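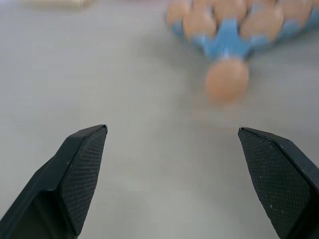

Mariann Szalai wrote, on reading the draft of this report, that the evening bus had never been the difficulty in Gál, and that people would gladly take it if they could find out when it was coming. The group has kept her comment at the head of the report. It arrived before the survey results were complete and agrees with much of what they show.

Evening Bus Use in the Gál District
Student Project Report, Applied Geography
Submitted 01/07/2023
Prepared by Dorottya Vass, Bilal Saab and Zsófia Hegedűs
Project adviser: Orsolya Balogh

1. Purpose

The project examined how residents of the Gál district use the bus line between Gál and Damuvora after 7 p.m. The line was rerouted two years ago to serve the Faltero shopping center, and the stop outside the old post office was withdrawn at that time. The group wished to learn whether residents had changed their evening travel as a result, and what information they relied on when planning a trip.

2. Method

Paper questionnaires were delivered to 300 households on the streets between the river and the rail line. Streets were selected from the town map so that both sides of the former route were covered. Each household was asked to have one adult complete the form. Completed forms were collected in person, or returned to a box at the Gál branch library.

Boardings were also counted at the Faltero stop on weekday evenings over two weeks in May. The counts were made by hand from the shelter and entered the same night. One evening was lost to a road closure and was made up the following week.

3. Results

The group counted 516 boardings in the first week and 534 in the second. The difference is small and no conclusion is drawn from it. The heaviest use fell shortly after the shops closed. The last two departures carried very few passengers in either week.

In the questionnaires, most respondents who had stopped using the evening bus named the longer walk to the stop. A second group, mainly older residents, stated that they did not know the present timetable. Several gave departure times that belonged to the former route. The timetable posted at the Rultine Street stop was found to be out of date when the group visited, and the operator was informed in writing.

Respondents with children in evening classes reported the most regular use. They were also the most likely to ask for a later return trip from Damuvora.

4. Limits of the study

The counts cover one stop only and took place in mild weather. Winter use may differ. Households that travel mostly by car were less willing to complete the form, and their views are likely underrepresented. The questionnaire did not ask about fares, an omission that Ms. Balogh noted at the midterm review and that could not be corrected in the time remaining.

5. Recommendations

The group recommends that current timetables be posted at all stops in the district, in larger type than is now used. It further recommends that the operator consider restoring the post office stop for a trial period of 3 months, in the evening only, with boardings counted before and during the trial.

The blank questionnaire and the nightly count sheets are attached as Appendices A and B. Completed questionnaires are held by the department and may be consulted on request.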